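This data card covers the Tabletop Household Items collection, part of the Grustley domestic objects series. It is maintained by the Flistum office and should be read before any records are copied, relabeled, or merged with other sets.

## Summary

| Field | Value |
|---|---|
| Collection | Grustley / Tabletop Household Items |
| Version | 4 |
| Item records | 710 |
| Category list | Slaoui household list |
| Contact | Alby Fairweather, Flistum |
| Last revised | 2023-10-11 |

## Scope

The collection documents small objects kept on tables in ordinary homes: jars, packaged goods, toiletries, fans, soft toys, and the cloths beneath them. Furniture is recorded only where it supports or touches an item. Items of value, medicines, and personal papers are excluded.

## Packaged goods

A sealed package is entered as one item, whatever it holds. Annotators record the main color of the wrapper, the surface finish, and any tape applied over it. Contents are entered as "unknown" unless the wrapper states them. Printed text is transcribed in the original language and is not translated in the same field.

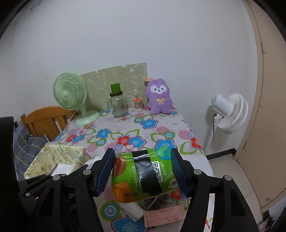
Digits are copied exactly as printed. A string such as 20251101 is stored as text in `printed_number` and must not be converted to a date, even where it has the form of one. Codes covered in part by tape are marked `code_partial`. Promotional lines, including "加入社群" and "领30元立减券包", go in `wrapper_text`, one line per entry.

## Table surfaces and standing items

Patterned tablecloths are retained as found. The pattern is described once per table under `surface_pattern`, and separate flowers or other motifs are not entered as items. Printed figures on a panel or board follow the same rule and do not receive toy labels.

Containers are labeled by material and closure. Where a second cap or lid rests on a closed jar, it receives its own record with the relation `on_top_of`. Small goods packed together, such as cotton swabs in a clear container, are entered as one group.

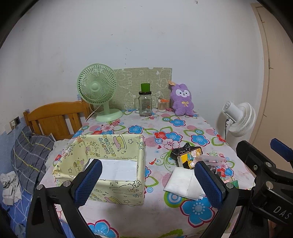
Desk fans are recorded with base and cable as a single item. The field `in_use` is left blank for all fans, as a still view does not establish whether the blades are turning. Plush toys are labeled `plush_toy`; the species field is optional and should remain empty if the annotator is unsure. Bows and tags attached to a toy are listed as attributes.

## Known limitations

- The Tatuston records used an earlier category list. In 5 of them, jar lids and loose caps share one label.
- Transparent containers are often labeled "plastic" without evidence. Use `clear_unspecified` where the material cannot be confirmed.
- Wall marks and hooks were not recorded before version 4.

## Corrections

Requests should give the record number, the field, and the proposed value. Corrections received by the end of November will be included in the next version. Send them to Alby Fairweather at the Flistum office.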